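Print this page | E-mail this page

VARNERTON SITE, TELEOPERATION WORKING GROUP
Minutes of the September meeting
Start 1:30 p.m. Quorum present. Minutes of the previous meeting approved with one correction: the loaner arm goes back to Wornine, not to Tabrizi.

1. Demonstration count

The group has 1169 demonstrations on file for the rack loading task. Of these, 900 were recorded by remote control and the rest by hand guiding. After review, 79 were marked unusable. Most of the rejected ones had a pause of several seconds before the grasp, when the operator was waiting for the video to catch up.

It was agreed that rejected recordings will be kept in a separate folder and not deleted. Two members asked that the reason for each rejection be entered in the log in plain words. Agreed.

2. Operator training

New operators now do 12 practice runs before any of their work is saved. Some feel this is too few for remote control and more than enough for hand guiding. No change for now. The training sheet will be rewritten so the steps for starting and ending a recording are on the first page.

Operators reported sore wrists after long sessions with the Tabrizi hand controllers. Sessions will be kept to 40 minutes with a break after each. The lab lead will ask Tabrizi about a lighter grip.

3. Wrist views and cable routing

The group went through wrist views with the remote operators. Operators said that close to the work, the near arm takes up a large part of the picture and they have to guess where the fingertips are. Hoses and cables in view were also discussed.

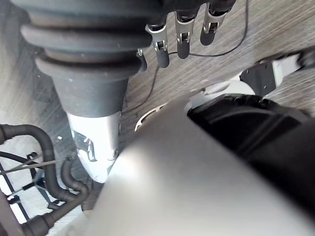

Wrist view: bellows and metal wrist fitting at left, jointed fingers with black fingertip pads at top, thin black cable on the floor.

One operator asked whether the wrist camera could be tilted a few degrees outward. The mechanical side is willing to try it on one arm first. Recordings made with the new angle must be labeled, as they can't be mixed with the older set until someone has checked what that does to training.

Floor cables: agreed that a check of the floor will be added to the start-of-session list. Loose bits of material are to be picked up at the same time.

4. Zarkico software

The Zarkico recorder dropped finger positions in several files last month. The arm positions were fine. A patch has been installed and the fault has not come back so far. Item stays open until the next meeting.

5. Hand guiding or remote control for the next task

Long discussion. Hand guiding gives smoother motion, but the person's arms show up in the camera views. Remote control is slower to learn. The group voted to use remote control only for the next task, with one member against.

ACTIONS
Training sheet rewrite: operations, before next meeting
Camera tilt trial, one arm: mechanical
Grip question to Tabrizi: lab lead
Rejection reasons added to log: data group

Meeting closed 2:50 p.m. Next meeting same room.

Contact the working group office | Copyright Varnerton Site | Back to top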